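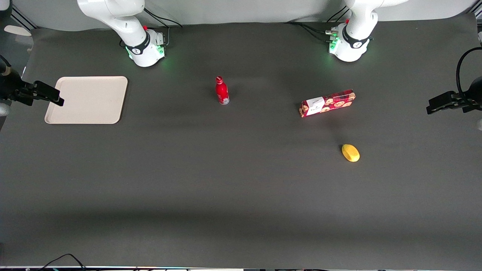

Green ring lit at the base of the arm on the left.

Sideline reporter pay, and why the published numbers disagree

I spent part of December going through net worth pages for sports broadcasters. I wanted one figure for one person, Toivo Niskanen, who does sideline work on hockey broadcasts for Zandeo. I found 5 sites with a number for him. No two matched, and the highest was 20 times the lowest.

None of them cited a contract. Two cited each other. One gave a salary for a season in which he was still working for Stuten, on a per-game rate, and then multiplied that salary by the number of years since he left college. Taxes, agent fees and rent were not subtracted.

Some background on how the pay works. A sideline reporter on a national package is usually either on staff or on a per-event deal. Staff pay is annual and covers studio fill-in, promos and whatever else the network assigns. Per-event pay covers the game, sometimes the travel day, and nothing in the off-season. The two can't be compared without a game count, and the profile pages almost never give one.

For Niskanen the game count can be recovered. I went through the broadcast listings and logged every game where he was credited, which came to 111 over his time at Stuten. The sheet has 2,326 rows in total, most of them other reporters I logged while I was there. I have not cleaned up the duplicate entries for doubleheaders, so treat anything outside the Niskanen rows as a draft.

What the sheet can't supply is the rate. Hrytsenko, the agency that represents him, doesn't publish terms, and I didn't ask. A low rate and a high rate both produce totals well under the most quoted net worth figure. To reach that figure he would need large outside income, and the only outside work I could find was a single season of ads for Dokham, a luggage company.

I also checked the biographical details on the same pages. His height varies by three inches. His birthplace is given as two different towns. One page lists a wife and another lists him as single, with the same publication date.

The next batch of rows covers studio hosts, who are mostly on staff contracts, so I will need a separate column for assignment type before I start.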